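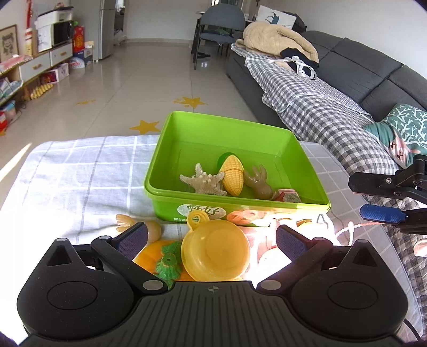

3.2 Collecting demonstrations: hand-held vs. remote control

Two ways of showing the robot the task, same task both times. Toys start on a cloth-covered table, mixed in and around a plastic box, and the person has to get all of them into the box. Order is free. We tried fixing the order early on and dropped it, people kept forgetting and the restarts ate up the session.

Hand-held condition. The demonstrator holds one gripper in each hand and does the job directly, no robot in the room. Jaws are opened and closed by the fingers, camera sits on the tool and sees the jaws plus whatever is in front of them. Sessions were run in homes, with the furniture left where it was. Figure 4 shows one of these, taken from one gripper's camera with the second gripper coming in at right: green box, a starfish and a corn cob in it, a pumpkin and several other toys still out on the checked cloth, sofa and kitchen things behind. Sunlight on the left side of the cloth. We kept recordings like this one in the training set and did no brightness correction.

Remote condition. Demonstrator sits at a desk two meters from the arms and drives them with a pair of leader handles (Skurner layout, joint-to-joint, no force feedback). View is direct line of sight plus one monitor. Same jaws, same pads, so the contact part should match. Reach does not match – the arms run out of room behind the box and people learn quickly to avoid that corner.

Counts. 769 demonstrations kept over both conditions. 300 of those are remote, the rest hand-held. A demonstration was thrown out if a toy left the table, if tracking dropped for longer than 80 frames in a row, or if the demonstrator said so. That last rule sounds loose but it caught things the other two missed, mostly bad grasps that were fixed with the other hand.

Pace. Hand-held was faster for every demonstrator, and the gap was largest on small, light toys. Under remote control people slow down before contact, hover, close, lift a little, check. With the tool in the hand they just take it. We left the hovering in. Trimming it by hand was tried on the Cesholm subset and the policy got worse at lining up the jaws, so the pauses seem to carry something useful. More on this in 5.1.

Two hands. Instructions said use either or both. In the remote condition nearly everybody settled on one arm and parked the other. Hand-held, the second gripper gets used alot, for steadying the box, pushing a toy closer, moving something out of the way. These short helper motions are hard to label and we did not try. Segments are cut only at jaw close and jaw open, per hand.

Camera view. The tool camera always has its own jaws in the lower part of the image. Good for the network, it gives a fixed reference for where a grasp will happen. The other hand comes and goes at the side and is often only partly visible. We tested masking it out. Small gain on remote data, small loss on hand-held, so no masking in the final runs.

Background. Homes were picked in Flarkevia only, which is a limit. Rooms differ in clutter and light but table height is close to the same throughout. The Kyriakidis split (held-out rooms, no room shared with training) is the one to look at for transfer, the random split is reported for completness and should not be read as more than that.

Calibration was done once per session, before the first demonstration, jaws fully open then fully closed. If a grip pad was swapped mid-session we recalibrated and started a new session number. Jaw width is stored in raw units with the scale in the header file.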